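Skivbridge 运维服务台
工单详情
标题：Skimberg 台面分拣工位，作业记录在规范校验环节被退回
提交人：Jaime Loureiro
提交日期：2025年7月2日
所属系统：Trumon 记录与校验平台
适用规范：Baptista 台面作业规范，第2版
优先级：中
状态：已关闭，附遗留事项
可见范围：工位操作员、规范管理组、平台支持组

一、问题描述（提交人填写）

Skimberg 工位本批次共上传作业记录80条，Trumon 完成入库后自动执行规范校验，其中11条被退回，退回理由均为“初始状态与登记不符”。被退回的记录可以正常打开，各路视频、关节数据和夹爪开合数据均在，时间戳连续，未发现丢帧提示。

操作员已按退回通知逐条重新提交，结果相同。退回通知只给出理由名称，未指明是哪一项初始状态、与哪一份登记不符，操作员无法据此改正。

受影响的作业为台面饮料容器分拣，工位使用两只敞口桶，作业对象为饮料瓶和饮料罐。工位的机械臂、夹爪、相机安装位置在本批次作业期间未作调整。现请平台支持组说明校验依据，并请规范管理组确认操作员的做法是否符合 Baptista 规范。

补充一点：退回的记录并不集中在某一位操作员名下，也不集中在某一班次。若校验规则近期有过变更，请一并告知变更内容。

提交人已自行完成的检查：
重新登录 Trumon 并清除本地缓存，无变化；
核对工位编号与任务编号，一致；
抽取已通过的记录与退回的记录对比文件结构，一致；
重启工位主机，无变化。

二、受理与初步判断（平台支持组）

工单已受理。经查，“初始状态与登记不符”是一个合并理由，下含3个子项：对象名称、对象姿态、台面标记。任何一个子项不通过，平台都会给出同一理由。子项结果保存在校验日志中，操作员账号没有查看权限，这是退回通知内容过于简略的直接原因。

支持组已调出11条记录的校验日志，转交规范管理组研判。在研判结束前，请工位暂停重复提交。重复提交会在平台内生成新的版本号，原有日志仍会保留，但后续人工比对时需要逐版核对，费时较多。

关于校验规则是否变更：Trumon 的校验模板在4月更换过一次，由 Baptista 规范第1版切换至第2版。切换通知已发至各工位的公共邮箱。请提交人确认 Skimberg 工位当时是否收到，以及工位张贴的规范是哪一版。

三、提交人回复

工位公共邮箱中可以查到该通知，已标记为已读，但没有转发记录。工位墙侧资料夹内的规范为第1版，操作员交接时依据的也是这一份。第2版的电子件在 Trumon 文档区可以下载，多数操作员不清楚其存放位置。

另需说明，操作员在填写初始状态时普遍使用下拉菜单中的“沿用上一条”功能。该功能会把上一条记录的对象名称、姿态和台面标记整体带入，操作员只需确认。我方此前认为这是平台推荐的做法。

四、规范管理组研判

规范管理组对照第2版条文，就三个子项分别答复如下。

（一）对象名称

第2版要求，作业对象的名称应以实物为准，由操作员在开始作业前登记，登记后在同一批次内保持不变。名称分为类别名和标识名两级。类别名只允许使用平台词表中的词，标识名由工位自行拟定，用于区分同类的不同物品。

研判中发现，同一件物品在不同记录里有时登记为“瓶”，有时登记为“罐”。查看相机回放可知，不同视角下物品外形的呈现差别较大：从固定相机看，侧放的圆柱形容器只露出一部分端面，单凭画面不易判断其为瓶或罐；腕部相机距离近，能看到的部分较细，但往往不完整。操作员若在作业结束后看着某一路回放补填名称，就容易与登记不一致。

答复：名称登记应在作业开始前面对实物完成，不得依据单路回放补填。确因遗漏需要补填的，应取得实物，无法取得实物的，类别名填写“饮料容器（未细分）”。词表中原先没有这一项，规范管理组已向平台支持组提出增补。

（二）对象姿态

第1版只区分“在台面上”和“不在台面上”。第2版将台面上的姿态进一步分为直立、侧放和其他，侧放时还应登记轴线的大致朝向，朝向以工位坐标为准，不以相机画面为准。

退回的记录中，有一部分仅填写“在台面上”，属于沿用旧版填法。另有一部分填写了侧放，但朝向按照腕部画面填写。腕部相机随机械臂运动，画面中的左右与工位坐标的左右没有固定关系，同一件侧放物品在不同时刻的腕部画面里可能呈现不同朝向。

答复：朝向一律以工位坐标登记。工位应在操作员座位可见处标明坐标方向。采用腕部画面描述朝向的记录，按不符合处理，允许更正后重新提交。

（三）台面标记

第2版新增条款规定，台面上粘贴的任何标记均应登记颜色、位置和用途。没有登记用途的标记视为未受控标记。存在未受控标记的工位可以继续作业，但记录中应当勾选“含未受控标记”，否则校验不予通过。

Skimberg 工位登记表的标记栏为空。经询问，工位现任操作员对红、蓝两种胶带的用途说法不一，有的认为用于指示容器摆放区域，有的认为是相机校准时留下的。规范管理组不采信口头说明，在用途查清之前，全部按未受控标记处理。

五、工位现场影像

腕部相机视角

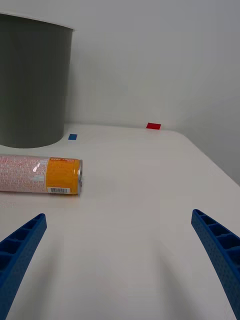
腕部相机视角，敞口桶与饮料容器
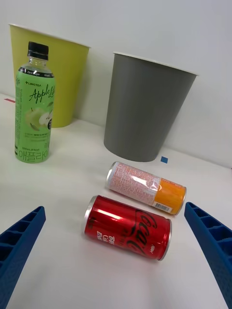 固定相机视角

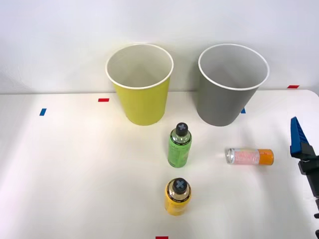

六、排查过程记录

排查由平台支持组与工位共同进行，过程按先后顺序记录。凡涉及停机操作的，均由工位负责人在场确认。

步骤一：核对校验模板。
从 Trumon 后台导出当前生效的模板，与 Baptista 规范第2版逐条比对。模板字段与条文一致，未发现模板自身的错误。模板中保留了第1版的两个旧字段，已设置为不参与校验，但在填报页面上仍然显示，容易使操作员误以为填完旧字段即可。此项列为平台改进事项。

步骤二：核对“沿用上一条”功能。
在测试账号下新建记录并使用该功能，确认平台会带入上一条的全部初始状态字段，也包括已停用的旧字段。若上一条记录是在模板切换前建立的，带入的内容即为旧版格式。平台此时不作提示。只要操作员连续使用该功能，旧格式便会一直延续下去，直到有人手工改写。

已通过的记录为何没有受到影响，支持组作了专门核对。通过的记录中，操作员在批次中途曾因更换作业对象手工填写过初始状态，此后沿用的是新格式。被退回的记录都位于手工填写之前，或者由另一台终端建立，该终端保存的上一条记录仍是旧格式。由此可以解释退回记录为何不集中于某一人或某一班次。

步骤三：核对时间同步。
为排除各路视频错位造成的误判，支持组检查了工位主机、固定相机和腕部相机的时钟。三者偏差在规范允许范围以内，与退回无关。

步骤四：核对夹爪状态。
第2版要求，作业开始时夹爪应处于张开状态，且不接触任何物品或容器。支持组读取了退回记录的首段夹爪数据，开合量均符合要求，接触检测未触发。此项与退回无关。

在此过程中，支持组注意到工位的复位程序由操作员手动触发，触发与开始记录之间没有互锁。本批次未因此产生不合格记录，但存在机械臂尚未到位即开始记录的可能。规范管理组意见：第2版对互锁没有强制要求，列为建议项，由工位自行决定是否实施。

步骤五：核对台面标记登记。
查阅工位历史档案，在 Skimberg 工位移交文件中找到一页手写附注，提及台面胶带“与容器摆放有关”，没有写明颜色与位置的对应关系，也没有签名。规范管理组认为该附注不足以作为用途登记的依据。

工位提出可否直接清除全部胶带后重新粘贴。规范管理组答复：可以，但应在清除之前保存现状影像并登记坐标，且清除应安排在批次之间进行。批次中途改变台面标记，会使同一批次前后记录的初始条件不一致，后续使用数据的人员难以判断差异来自作业本身还是来自台面。

步骤六：试更正。
选取退回记录一条，由操作员按照第2版重新填写名称、姿态与标记三项，并勾选“含未受控标记”。提交后校验通过。随后对其余退回记录照此办理。

七、往来意见摘录

提交人：部分退回记录的朝向信息需要重新确定，实物早已移位，能否依据固定相机画面换算？

规范管理组：可以。固定相机安装位置在批次期间没有变动，标定文件有效，允许据此换算工位坐标下的朝向。换算结果应在备注中注明“由固定视角换算”。腕部视角不得单独作为换算依据。如有物品在固定视角下被桶身或机械臂遮挡，应填写“不可判定”，不得推测。

提交人：填写“不可判定”是否会再次被退回？

平台支持组：不会。“不可判定”是合法取值，校验按通过处理，同时在数据使用端显示提示。该取值占比过高时平台会向工位发送提醒，提醒不影响入库。

提交人：物品包装上的品牌文字是否应写入标识名？操作员习惯以品牌称呼物品，交接时较为方便。

规范管理组：标识名可以使用包装上清晰可读的文字，但同一批次内写法应统一，不得中文、外文混用。文字不清晰或只能读出一部分的，以颜色和类别组合命名，不要补全。以往记录中有操作员凭记忆填写品牌全称，后经核对与实物不符，此类情况应予避免。

提交人：敞口桶是否属于作业对象？工位登记表把桶列在固定设施栏内。

规范管理组：第2版将能够被机械臂或操作员移动的容器归为“可移动容器”，与作业对象分列，但同样需要登记颜色和位置。两只桶如未固定在台面上，应从固定设施栏移出。批次之间桶的位置有变动的，应当重新登记，批次之内不应移动。确因碰撞发生位移的，该条记录应标记为“中途变动”，由操作员写明时刻。

提交人：同一批次内如有物品中途加入或撤出，是否需要另建批次？

规范管理组：不需要，但物品增减应发生在两条记录之间，并更新对象清单。不得在一条记录进行之中伸手取放物品。人员肢体进入机械臂工作范围时，应先暂停并确认状态指示，这一条在第1版中已有规定，两版一致，请工位继续执行。

平台支持组补充：更新对象清单后请勿使用“沿用上一条”，否则旧清单会被重新带入。

提交人：操作员反映，逐项手工填写会使每条记录的准备时间明显延长，能否保留沿用功能？

平台支持组：功能予以保留，但会改为分项沿用。对象名称和台面标记可以沿用，姿态必须逐条填写。姿态在每次复位之后都可能改变，沿用没有意义。

规范管理组同意上述处理。

八、原因认定

经平台支持组与规范管理组共同确认，原因如下。

直接原因：退回记录的初始状态采用第1版格式，经“沿用上一条”功能在多条记录中延续，校验模板切换至第2版后未能通过。

相关原因：工位现场使用的规范文本没有随模板更新；台面标记未作用途登记；部分名称与朝向在作业后依据单路画面补填。

平台方面的不足：退回理由合并显示，操作员无从得知具体子项；停用字段仍在填报页面出现；沿用功能不检查来源记录的版本。

本工单不涉及设备故障。机械臂、夹爪、相机及时钟均未发现异常。

九、处置措施

工位侧：
撤下第1版纸质规范，换用第2版，封面加盖受控章，并在交接簿上登记更换情况；
在操作员座位可见处标明工位坐标方向，文字与箭头齐备；
补齐登记表，桶从固定设施栏移入可移动容器栏；
在现有胶带用途查清或重新粘贴之前，所有记录勾选“含未受控标记”；
作业前由操作员面对实物完成对象清单，另一名人员复核后方可开始；
终端上保存的旧格式记录模板全部清除。

平台侧：
退回通知显示具体子项和对应条款；
填报页面隐藏停用字段；
沿用功能改为分项，来源记录版本与现行模板不一致时禁止沿用；
词表增补“饮料容器（未细分）”。

规范管理组：
在第2版的说明文件中增加姿态登记的填写示意；
今后版本切换时，除邮件外，另由工位负责人在 Trumon 内签收，未签收的工位不切换模板；
就复位与开始记录之间的互锁征求各工位意见。

十、台面作业登记要点（供 Skimberg 工位张贴，文字由规范管理组核定）

开始之前
核对规范版本。
核对对象清单与台面实物，多出或缺少的物品应先处理，不得带着差异开始。
核对可移动容器的颜色和位置，确认容器内无遗留物品。
确认夹爪张开，指面清洁，周围留有足够间隙。
确认各路相机画面正常，镜头无污渍。
逐件登记姿态。侧放物品登记朝向，以工位坐标为准。

作业之中
人员肢体不得进入工作范围。
物品滚动、容器移位或机械臂意外接触台面时，先暂停，再记录时刻，最后判断是否继续。
不得为使画面整齐而挪动物品。
不得撕除或加贴标记。

结束之后
登记物品的最终位置，未完成的作业照实填写，不得改填为完成。
复位前保存记录，确认文件大小正常。
侧放物品是否扶正，依照任务书执行；任务书没有要求的，保持原状并在下一条记录中如实登记。
离开工位前填写交接簿，写明对象清单有无变化。

异常情况
无法判定的项目填写“不可判定”。
对条文理解有分歧的，按较严的解释执行，同时提交工单。
紧急停止后须由工位负责人确认方可恢复，恢复后应新建记录，不得续写原记录。

十一、更正结果

11条退回记录已由工位全部更正并重新提交，均通过校验。其中有记录的朝向由固定视角换算得出，备注已按要求填写；被遮挡的物品填写为“不可判定”。更正前的版本在平台内保留，访问权限与原记录相同。

本批次其余已通过的记录，规范管理组作了抽查。抽查中发现台面标记一项未勾选“含未受控标记”，但校验日志显示通过。经平台支持组核实，这些记录由另一模板分支处理，该分支的标记子项没有启用。支持组已启用该子项，并对全批次80条记录重新校验，缺少勾选的由后台统一补记，补记操作留有日志。此项不追究工位责任。

十二、提交人确认

提交人已收到处置说明，并在工位完成以下事项：规范文本已更换，坐标方向已标明，登记表中可移动容器一栏已补齐，终端旧模板已清除。复核人员的排班已随下一批次任务书一并下发。

标记胶带暂未清除，待当前任务全部结束后，按规范管理组的要求先行保存影像、登记坐标，再作清理和重新粘贴。新标记的颜色与用途拟先报规范管理组核定，再行施工。

提交人对处理结果无异议，同意关闭工单，并希望平台侧的退回通知改进尽早上线。其他工位如有同类退回，可参照本工单办理。

十三、遗留事项

台面标记用途登记：责任方为 Skimberg 工位，未完成。
退回通知显示子项：责任方为平台支持组，开发中。
沿用功能分项：责任方为平台支持组，开发中，上线前以人工提醒代替。
互锁意见征集：责任方为规范管理组，已发出征求函，等待各工位回复。
第2版填写示意：责任方为规范管理组，初稿已完成，待审。

遗留事项不影响本工单关闭，由各责任方在 Trumon 中另行立项跟踪。对本工单结论有疑问的，请在工单页面提交复核申请，并附记录编号及所依据的条款。

工单关闭人：平台支持组
关闭类型：已解决（登记格式与规范版本不一致）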